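The **school backpack** is a bag worn on both shoulders and used to carry books, lunch, and a sweater that was last needed in February. It took over from the book strap and the satchel, neither of which is much missed by anyone who had to run for a bus with one.

## Origins

Early packs were made for hikers, who at least had chosen to carry things. The Cletholm mill began selling a smaller day model to students after its owner, Kalevi Tuominen, saw them using army surplus. The first run was 670 bags, all of them green. Black came later and has outsold every other color -- a result the mill's catalog put down to "good taste" and its dyers put down to ink stains.

## Parts

Most packs have a main compartment, a front pocket, two shoulder straps, and a short loop at the top for hanging. The loop is the part most often used and the first to tear. Rival maker Hitura sewed its loop down with a double row of stitches and charged extra for the second row.

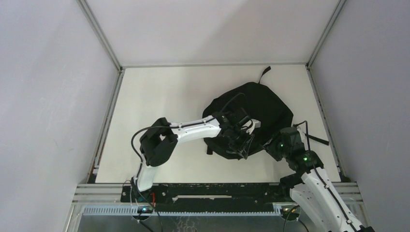
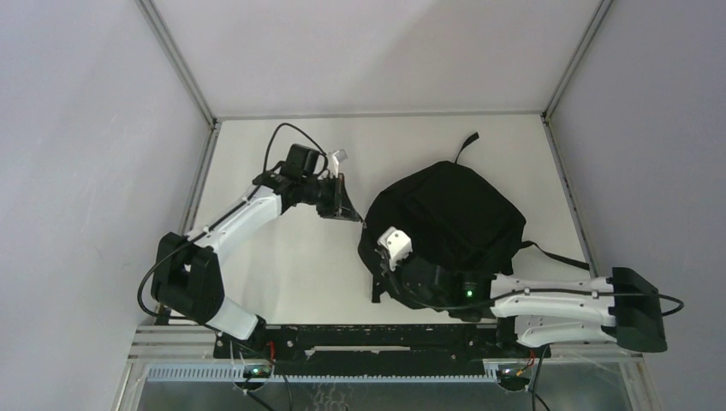
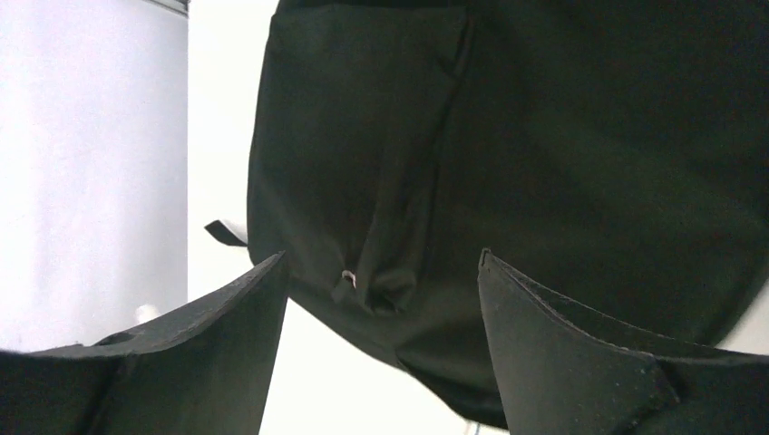
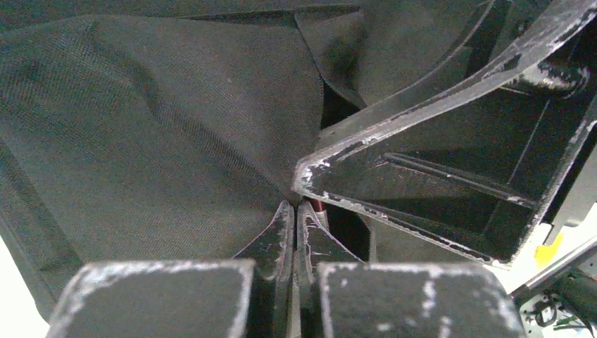
*Black backpack, first and second views; black fabric bag, third; dark twill-weave fabric with creases, fourth.*

## Weight

How much a student should carry has been argued over for as long as there has been homework. Oona Tikkanen's survey of 1018 students in Ilau found that the heaviest item was usually a textbook not needed that day. Fahad Rizvi, reviewing the survey, objected that she had left out water bottles. A second edition included them and pleased him no better.

## See also

- Book strap
- Lunch box
- Satchel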